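Let the bus stop where people live

By Evangelia Nikolaidis
Saturday
3 min read
868 shares · 6 comments

I love the Firncombe bus, and I'd love it even more if it stopped on Doherty Road! The council's new route plan takes it from Plimden to the station in a lovely straight line, which looks marvellous on a map. It also sails past five streets of people who would happily leave the car at home if the stop were a short walk away.

Speed matters, of course it does. But a fast bus you can't reach is no use to your gran, or to anyone with a pushchair and two bags of shopping. Give us one small loop – three extra stops – and watch those seats fill up.
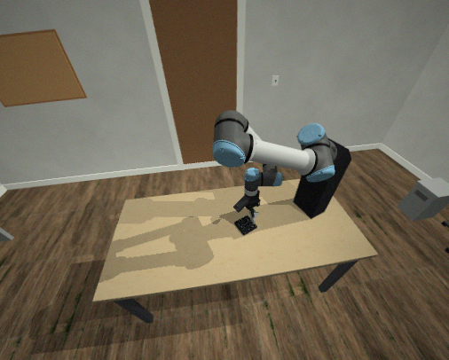
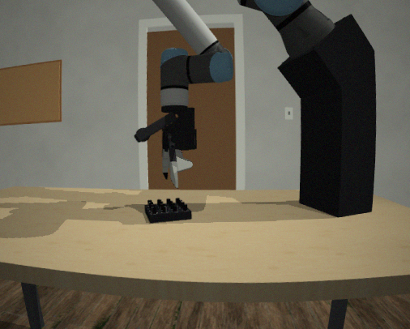 Renders: Cormac Ó Súilleabháin

Wukville tried a loop like this last winter and I rode it end to end, twice, grinning like a child. People chatted. The driver knew the regulars by name. I want that for us, and the plan is still open for comment until December, so please write in and name the stop you'd use.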